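The notice on the hall door said six o'clock, and by twenty to six Hilkka Seppälä had already been round the creek twice in her good boots, because she wanted the mud on them to be fresh when she stood up to speak.

She had lived beside Ojala Creek for most of her life, and she could tell you where the water went after a hard rain better than any map the town had paid for. It came down off the new lots at Grokberg, brown as gravy, and slid through the gap in the silt fence that everybody at the building company swore was mended. Then it settled, ever so gently, on the marsh marigolds her mother used to take her to see every April.

"You'll get three minutes," said Kalevi Aaltonen, who was setting out chairs and had known her since they were both small enough to fall in. "Three, Hilkka. Not the history of the world."

"I only need the history of the culvert," she said, and patted her handbag, where the pages were.
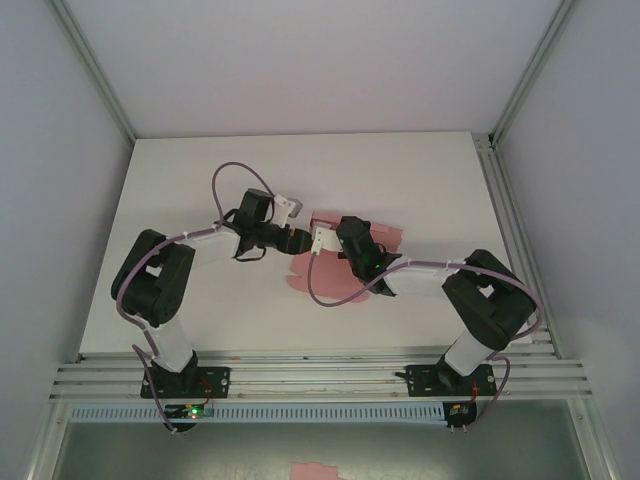 *Two arms at the white table.*

The meeting began the way they all began, with the minutes and a long muddle over who had moved what. Shabnam Magsi was in the chair that night, and she had a kind way of letting people run on a little before she tapped her pen. Réjean Melnyk spoke first, for the builders. He was a pleasant young man with a nice grey jacket, and he said the new rule would cost his firm $3,514 a lot, what with the settling ponds and the straw and the seeding, and that buyers would feel it in the end.

Hilkka listened to all of it. She had meant to be cross with him, and had practised being cross while she did the dishes, but he looked so tired around the eyes that she found herself wondering whether he'd had any supper.

When her turn came she put her handbag on the table and left the pages where they were.

"I'm 80," she said, "and I've still got a jar of creek water on my windowsill from when I was 17. My father said I'd never keep it. It's clear as anything - you could read the paper through it. I filled another one this morning and I couldn't see my own thumb."

She had brought the second jar. She set it down in front of Réjean Melnyk, not unkindly, and turned it a little so the light could have a go at getting through.
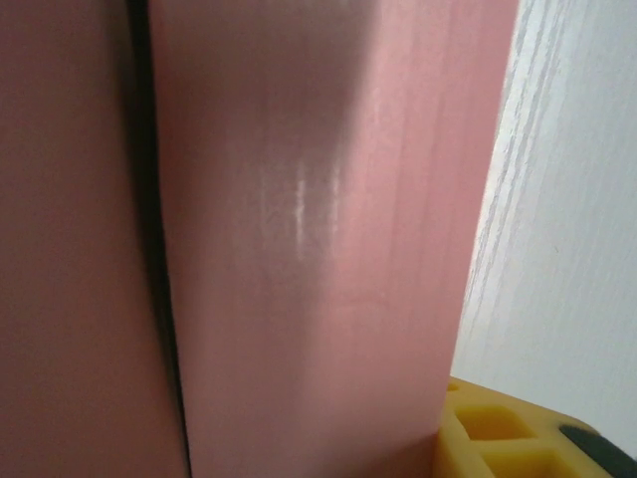
Somebody's chair creaked. Teemu Vuorinen, who had voted against every rule about dirt that had ever come before him, leaned over and looked into the jar for a good long while, with his glasses pushed up on his forehead.

"Which side of the culvert?" he asked.

"Below it. By the old Gollus fence."

"I used to catch minnows there," said Teemu, to the jar more than to her.

Shabnam hadn't tapped her pen, though it was well past three minutes by then. She asked Mr. Melnyk whether he might walk the creek with Mrs. Seppälä before the vote, and he said he supposed he could, if somebody would lend him some boots.

"What size are you?" said Kalevi from the back.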